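# 落单的碗碟，以及一个不肯配套的人

Leena Huttunen 对“套装”两个字有意见。我刚坐下，问她店里有没有六人份的餐具，她看了我一眼，神情像药剂师听见有人要买半片阿司匹林。

“没有六人份，”她说，“有六个人，各吃各的。”

她的店叫 Odoi，开在 Zerkis 街的坡底，只卖单件：一只碗、一个碟、一把勺子。货架上一共登记了651件，每件一个编号，写在一本硬皮账簿里。账归合伙人 Savvas Lambrakis 管，字迹工整得叫人不好意思还价。

Leena 原来在 Cumano 酒店管餐具库，一做就是许多年。酒店的规矩是一套缺了一件，剩下的就下架，完好的碗在地下室里叠着，等一个永远不会到货的同伴。“我每天签报损单，”她说，“单子上写的是‘损’，东西一点没损。签到后来，我觉得自己在替一批健康的碗开死亡证明。”

她走的时候按废品价买下了第一批，554件，用报纸包了两天。Savvas 当时在同一家酒店做采购，说好只帮一个周末。我问他后来怎么没走，他头也不抬：“账还没对完。”

说到搭配，Leena 终于把椅子往前拉了拉。她不反对把东西摆在一起，反对的是摆得像一家人。她的做法是先放一件最闷的，通常是白的圆的，再挑一件脾气大的搁旁边，让它们自己去谈。

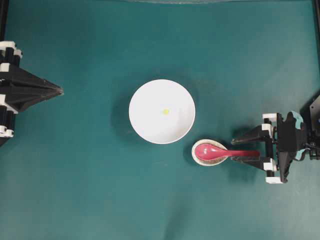
*白碗旁边一只椭圆小碟，玫红色的汤勺搁在碟里。*

“勺子是关键，”她说，“大家买碗能挑一下午，勺子随手抓一把。可是你嘴碰到的是勺子啊！碗再好看，你又不会去舔它。”Savvas 在后面插话，说有的客人会。

我问玫红色会不会太闹。她反问我，家里的勺子是什么颜色。我说不锈钢。她没接话，在纸上写了点什么，我到现在也不知道写的是什么。

她对碟子的要求宽一些，小、浅、边要收得住就行。内里带斑点的最好卖，客人觉得有手工味。她自己喜欢是出于别的考虑：“酱油留了印子看不出来。”我夸这很务实，她说这叫懒，别写得太好听。后来她又说写吧，反正来店里的人也不看采访。 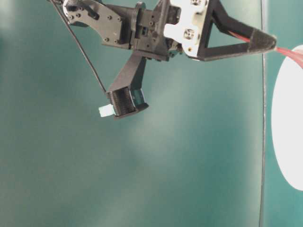
桌面的颜色，她和 Savvas 吵了一整个十月。Savvas 要木纹，理由是顾客家里多半是木桌，看着亲切。Leena 觉得木纹太会讨好，什么东西放上去都显得像早餐。她试过灰的（像食堂），试过黑的（像珠宝店，还显灰），最后定了青绿，要哑光，不要花纹。红色系的东西一靠近这种青绿就精神起来，连一缕半透明的粉红都看得清楚，白瓷则老老实实地白着。Savvas 至今管它叫“台球桌”，不过店里拍照都用它，他也没再提过木纹。

定价是另一桩官司。按 Savvas 的算法，单件应当比套装里的均价便宜，毕竟是落单的。Leena 认为应当更贵，因为没有第二件。两人最后折中，小碟一律30块，不分新旧，不分有没有裂纹。

“开片不是裂，”她纠正我，“釉面上那种细纹叫开片，是釉和胎收缩不一样弄出来的。裂是裂，开片是开片。”她把这两句话慢慢说了两遍，显然每周都要说。有位老先生退过一只开片碟，说是碎的，过了大约28天又来买了回去，说家里那些没碎的看着无聊。 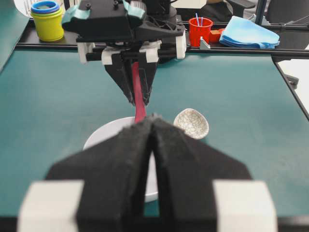
老先生如今是常客，每次只买一件，买完要站着跟 Savvas 核对账簿上的编号，两个人都很享受。Leena 说这是全店最无聊的一刻，她一般趁这会儿去烧水。

我问她有没有舍不得卖的。她说有一只 Grodeo 的盘子，纯白，圆的，底款都快磨没了，平平无奇，标价签写过三次又撕了三次。我说那不就是一只白盘子吗。

“对，”她说，“你去找一只真正好用的白盘子试试看。不能太深，太深切东西别扭；不能太平，汤汁会跑；边不能翘得让人想起帽子。”她伸手比划了一下帽子的弧度，碰倒了 Savvas 的笔筒。

Savvas 捡笔的工夫，我挑了一把勺子。她要包，我说不用，她还是包了，用的是报纸，日期是2025年3月15日，包得比勺子本身大出三倍。账簿上添了一行，Savvas 让我确认编号，我看了看，说对。他请我再看一遍。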